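Zickzackstich

Der Zickzackstich ist ein Nähstich, bei dem der Faden abwechselnd nach links und nach rechts versetzt in den Stoff geführt wird.
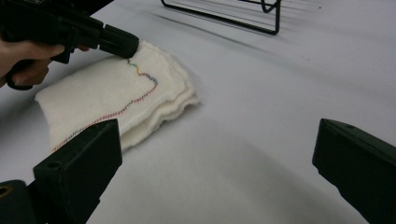
Zickzacknaht aus mehrfarbigem Garn auf hellem, flauschigem Stoff. Foto: Anitha Bhat

Der Stich gehört neben dem Geradstich zu den Grundfunktionen fast aller Haushaltsnähmaschinen. Er dient zum Versäubern offener Stoffkanten, zum Nähen dehnbarer Stoffe, zum Aufnähen von Gummibändern und Applikationen sowie als Zierstich. In der Handstickerei sind ähnliche Formen seit langem bekannt, etwa der Hexenstich, dessen Fäden sich an den Wendepunkten kreuzen.

Wir verwenden Cookies, um unsere Seiten zu verbessern. Mit der weiteren Nutzung stimmen Sie der Verwendung zu. Einstellungen ändern | Akzeptieren

Technik

Bei der Maschine entsteht das Muster durch eine seitlich schwingende Nadelstange. Während der Transporteur den Stoff vorschiebt, sticht die Nadel einmal links und einmal rechts der Mittellinie ein. Ober- und Unterfaden verschlingen sich wie beim Geradstich im Doppelsteppstich. Einstellbar sind die Stichbreite, also der seitliche Ausschlag der Nadel, und die Stichlänge, also der Vorschub zwischen zwei Einstichen. Für den Zickzackstich wird eine Stichplatte mit breitem Stichloch benötigt. Bei einer Geradstichplatte schlägt die Nadel auf das Metall und bricht.

Die Fadenspannung wird meist etwas niedriger gewählt als beim Geradstich. Ist der Oberfaden zu straff, zieht sich dünner Stoff zwischen den Einstichen zu einem kleinen Wulst zusammen. Bei sehr weichen Stoffen hilft eine Unterlage aus Stickvlies oder Seidenpapier, die nach dem Nähen weggerissen wird.

Varianten

Beim dreigeteilten Zickzackstich besteht jede Schräge aus drei kurzen Stichen. Die Naht liegt dadurch flacher und wird häufig für Wäschegummi und Badebekleidung verwendet. Der Raupenstich, auch Satinstich genannt, ist ein sehr dichter Zickzackstich, bei dem die Fäden nahezu parallel nebeneinander liegen. Mit ihm werden Applikationen eingefasst und Knopflöcher genäht. Der Blindstich verbindet mehrere gerade Stiche mit einem einzelnen seitlichen Ausschlag, der die Stoffaußenseite nur knapp erfasst.

Garn und Farbwirkung

Für Ziernähte wird neben einfarbigem Garn auch Multicolorgarn verwendet, dessen Farbe in Abständen wechselt. Beim Raupenstich ergeben sich daraus farbige Blöcke, bei weit gestelltem Zickzack ein allmählicher Verlauf – je länger der einzelne Farbabschnitt, desto ruhiger wirkt die Naht. Usha Iyengar beschreibt in ihrem Handbuch »Rarau« zudem geschwungene Linien, bei denen der Stoff während des Nähens langsam gedreht wird. In engen Kurven bleibt die Nadel auf der Außenseite stehen, bevor der Nähfuß angehoben wird.

Abgrenzung

Overlocknähte erfüllen beim Versäubern einen ähnlichen Zweck, werden aber mit mehreren Fäden und Greifern gebildet und beschneiden die Kante meist im selben Arbeitsgang. Vliesstoffe und gewalkte Wollstoffe fransen kaum aus und müssen in der Regel nicht versäubert werden – eine Zickzacknaht hat dort vor allem schmückende Funktion.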